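3.2 Sampling and heavy mineral separation

Stream sediment was collected at 36 sites along the Womwood River and its two main tributaries, from the Clulton gorge down to the gravel flats at Joshi. At each site we dug to the base of the active gravel, where dense grains tend to settle, and passed the material through a 9 mm screen. The oversize was checked by eye for vein quartz and thrown back. The undersize was panned on site to a rough concentrate, bagged, and labeled with the site number and depth.

In the laboratory the concentrates were dried, weighed, and split. Magnetite was taken out first with a hand magnet. The rest went through heavy liquid, and the sink fraction was mounted for grain counting. We counted 600 grains per mount where the sample allowed it. Hsiao did the counts for the upper reach and Wako those for the lower reach.

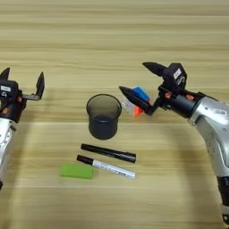
Figure 4. Wood-grain tabletop with robot arms at opposite sides.

Gold was found at most sites below the Zulitz fault but at few above it. Grains from the upper reach are angular and often still attached to quartz, which points to a short distance of travel. Those from the Joshi flats are flattened, with folded rims. Silver content falls in the same direction, as expected if silver is leached from the grain edges during transport. The 64 grains analyzed by microprobe all show this pattern to some degree, though the cores vary widely even within a single site.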